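May, start of the cleaning week

Up at 5:40. Peak flow before the inhaler, 518, best of three. The other two were lower and I don't log them, per the clinic sheet. No antihistamine since last night, so the baseline should be reasonably clean by noon.

Pollen today is mostly grass with some oak left over. The county counter posted 56 grains per cubic meter for the previous day, which the bulletin puts in its high band. My own threshold seems to be lower than theirs. Last year I had symptoms well before the bulletin moved out of moderate, and I have stopped waiting for it. Windows shut at six, filter on medium, bedroom door closed.

Appointment with Dr. Rashti at 8:15. Nima Rashti took over the allergy practice in the winter and has been going through the old patient files one at a time. Mine is thick. The original skin test panel is from childhood, typed, and two of the entries are for extracts that aren't made anymore. She wants to redo the whole panel and discard the old results except as history. I agreed. I would have agreed to this ten years ago if anyone had asked.

We spent most of the visit on the yellow jacket question. I am in the third year of venom shots at an interval of six weeks, maintenance dose unchanged. The decision coming up is whether to stop at year five or keep going. Her position is that the severity of the first reaction matters more than the number of years, and that my baseline tryptase needs to be drawn again before anyone talks about stopping. It was drawn once, during the emergency room visit, and a value taken a few hours after a reaction can't serve as a baseline. I had assumed there was a second one somewhere. There isn't. Blood taken from the left arm at 8:50, two tubes. Result next week.

Shot at 9:00, right arm, upper, subcutaneous. Waited the thirty minutes. Wheal at the site smaller than a quarter, some itch, no hives elsewhere. The nurse measured it with the plastic gauge and wrote it on the card. I wrote it on my own card too. Our figures differed by two millimeters, and I think she measures the redness and I measure the raised part. Next time I will ask.

Checked the expiration on both auto-injectors while waiting. The one in the bag is good through next spring. The one in the glove compartment should never have been in the glove compartment. It was in there over the winter and during the two hot days in April, and the label gives a storage range that a parked car does not respect. The solution in the window was still clear. Rashti said clear solution does not prove full strength and wrote for a replacement pair. Pharmacy claims it by tomorrow. The insurer's share is a separate fight. The claim from February is still marked pending under reference 1847, and I have now been told by three people that it is in the correct queue.

Parking was $6 for two hours, up from $4.

Lab from 10:30.

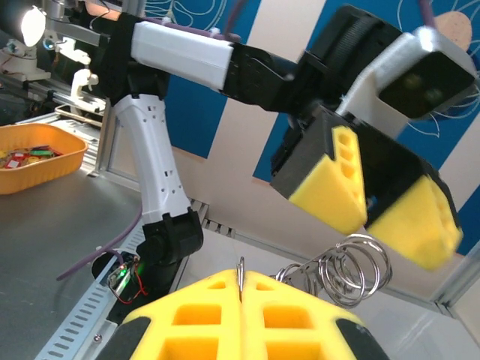 Lunch at the desk, rice and chicken from home. The cafeteria has switched its dressing supplier to Custeo and the new tubs have the allergen statement on the bottom of the outer case, where the person eating can't see it. I asked the kitchen manager for the case. Contains mustard and egg, may contain sesame. The old brand had no sesame line at all. Sesame is not one of mine, but it is one for the student in the next office, and she had been eating it since the changeover. She has had no reaction. I wrote an email to food services with the product line and the three allergens, and asked them to print the statement at the serving counter. Kept it to five sentences.

A short fight with the wording. "May contain" is voluntary here and there is no dose behind it. One manufacturer prints it after a validated cleaning program and another prints it to save on lawyers, and the reader has no means of telling which. I have stopped trying to rank them. The rule for this house is that a precautionary line naming cashew or pistachio is treated as an ingredient.

Which brings up the Grenulard bars. Bought a box of them in April on the strength of the front panel. The back panel lists oats, rice syrup, sunflower seed, salt. No precautionary line. I wrote to the company to ask whether tree nuts run on the same equipment and the answer came today at 1:20, after nineteen days. They do. Cashew runs on the same line on alternate shifts, with a wet clean between. They test the first bars off the line with a swab kit and hold the batch until the result is in. That is a better answer than most. It is also an answer that should have been on the box. Gave the remaining bars to the front office, with the label, and put Grenulard on the list under "shared line, tests."

Current state of the list, for when I lose the spreadsheet again:

Grenulard – shared line, tests, do not eat.
Rácz bakery – separate room for nut products, owner showed me, fine for bread. Not the pastries.
Drotberg oat drink – dedicated plant, written confirmation, fine.
Custeo dressings – no nuts on site according to the case label, no written confirmation yet.

The Drotberg confirmation is dated two years ago. I should ask again. Plants change hands and the letter wouldn't know about it.

Symptoms began at 2:45. Eyes first, as always, then sneezing, then the tightness on the left side that I still can't explain mechanically. Peak flow 470. Loratadine at 3:00, nasal spray one per side. I had meant to hold out until evening to have a full untreated day on the chart, but the point of the chart is to be treated properly in June and I don't see what another four hours would add. Back to 500 by 5:15.

Stopped at Rácz on the way home for a rye loaf. They were out of the small ones. The tongs for the nut rolls are now on a red string and the tongs for everything else are on a white one, and a customer ahead of me used the red pair on the plain rolls. The girl at the counter saw it and pulled the whole tray. I didn't have to say anything. I bought the large loaf, which comes sliced and bagged from the back.

Evening was dust mites. Stripped both beds and ran everything on the 140-degree setting, covers included. The water heater is set lower than that, so the washer has to make up the difference and the cycle goes over two hours. Bedroom humidity was 48 percent at seven. I would like it under 45. The dehumidifier needs a new float switch – it reads full with the bucket half empty – and I have been resetting it by hand since March. The part is $11 and I have not ordered it. Ordered it just now.

Replaced the filter in the bedroom unit as well. The counter on the unit said 208 hours remaining, but the gasket on the old filter had come away along one side and air was going around it. The counter only knows how long the fan has run. Wrote the date on the frame of the new one in marker.

Read the Rashti handout on stopping venom therapy while the dryer ran. It's four pages, and two of them are about beekeepers. The relapse figures are given as a range with no split by initial severity, which is the one thing I wanted. I'll ask for the source paper when the tryptase is back. Also to ask:

Whether the thirty-minute wait can be done in the car. (Expect no.)
Whether the new skin panel means stopping loratadine for a full week, and if that can be pushed past the grass season.
Redness or raised part.

Peak flow at 9:50, 505. Site on the right arm flat, slightly warm, itch gone. Second load still in the dryer.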